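Nakberg-Oberflächen: Datenkarte und Lies-mich

Stand: Donnerstag, 16. November 2023
Pflege: Tomás Arruda
Version der Liste: 68

Inhalt

Nakberg-Oberflächen ist eine Sammlung von Aufnahmen glänzender, gemusterter Tischplatten, Arbeitsplatten und Ablagen. Es geht um Oberflächen mit Stein- oder Steinoptik: Onyx, Marmor, Granit und alles, was so aussehen soll. Ob eine Platte aus Naturstein besteht oder bedruckt ist, wird nur eingetragen, wenn der Eigentümer es schriftlich bestätigt hat. In allen anderen Fällen steht im Feld material der Wert "unbekannt" und das Muster wird getrennt davon im Feld muster geführt.

Die Sammlung umfasst 1739 Aufnahmen. Davon sind 1517 vollständig beschriftet, der Rest hat bisher nur eine Farbangabe.

Ordner

platten/ — die Aufnahmen, nach Farbgruppe sortiert
angaben/ — eine Textdatei je Aufnahme, gleicher Name
listen/ — Farbnamen, Musternamen, Sperrliste
alt/ — Bestand aus Trotemano, wird nicht mehr geändert

Die Farbgruppen sind weiß, creme, grün, grau, braun, schwarz und gemischt. Bei grünen Platten mit hohem Cremeanteil entscheidet die Fläche: Was überwiegt, bestimmt den Ordner. Steht es gleich, kommt die Aufnahme nach gemischt.

Felder

farbe_haupt: ein Wert aus der Farbliste
farbe_neben: bis zu drei Werte, durch Komma getrennt
muster: wolkig, geadert, gebändert, gesprenkelt, einfarbig; mehrere Werte erlaubt
adern: Farbe und Verlauf, Freitext
glanz: matt, seidig, glänzend
lichtfleck: ja oder nein
gegenstaende: was auf oder neben der Platte steht, Freitext
material: siehe oben

Regeln beim Beschriften

Lichtflecken gehören nicht zum Muster. Ein weißer Punkt von einer Lampe wird unter lichtfleck eingetragen und darf bei farbe_neben nicht als Weiß auftauchen. Bei hellen Adern ist das manchmal schwer zu trennen. Im Zweifel hilft der Rand: Adern laufen unregelmäßig weiter, ein Lichtfleck hört auf.

Ein weißlicher Schleier über einem größeren Bereich ist ebenfalls Spiegelung. Die Farbe darunter wird nach den Nachbarflächen bestimmt.

Durchsichtige Behälter immer eintragen, auch wenn sie kaum auffallen. Die Farbe der Platte scheint durch die Wände und hat bei früheren Durchgängen zu falschen Angaben geführt, zum Beispiel "grüne Dose" statt "durchsichtige Dose". Der Inhalt wird nur genannt, wenn er erkennbar ist.

Gleichmäßige waagerechte Streifen, die über das ganze Muster laufen, kommen in adern als Zusatz "gestreift" hinzu. Sie zählen nicht als gebändert. Gebändert heißt, dass die Schichten der Steinzeichnung selbst sichtbar sind.

Bekannte Mängel

Grün ist überbesetzt, Schwarz kommt selten vor. Die Gruppe Braun enthält einige Platten, die unter anderem Licht wohl eher grau wären; sie sind noch nicht neu einsortiert. Im Ordner alt/ fehlt das Feld glanz durchgehend. Die Musternamen Sugiyama und Drarkness stammen aus der ersten Farbliste und bezeichnen dort ein helles Wolkenmuster und ein sehr dunkles Adermuster. In den neuen Angaben bitte nicht mehr verwenden — die Umsetzung steht in listen/.

Datei 1930 ist doppelt vorhanden, einmal unter creme und einmal unter grün. Gültig ist die Angabe unter grün. Die andere wird im Dezember entfernt.

Änderungen und Korrekturen

Korrekturen bitte als geänderte Textdatei einreichen, immer nur eine Platte je Einreichung. Neue Farbnamen vorher mit Tomás Arruda absprechen. Rechtschreibfehler in Freitextfeldern können ohne Rückfrage verbessert werden.

Muster einer Aufnahme aus der Gruppe grün:

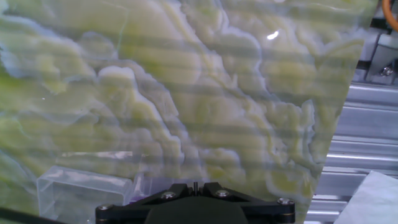
Grün und creme, wolkig, helle Adern, glänzend, lichtfleck: ja. Gegenstände: durchsichtige Kunststoffbox.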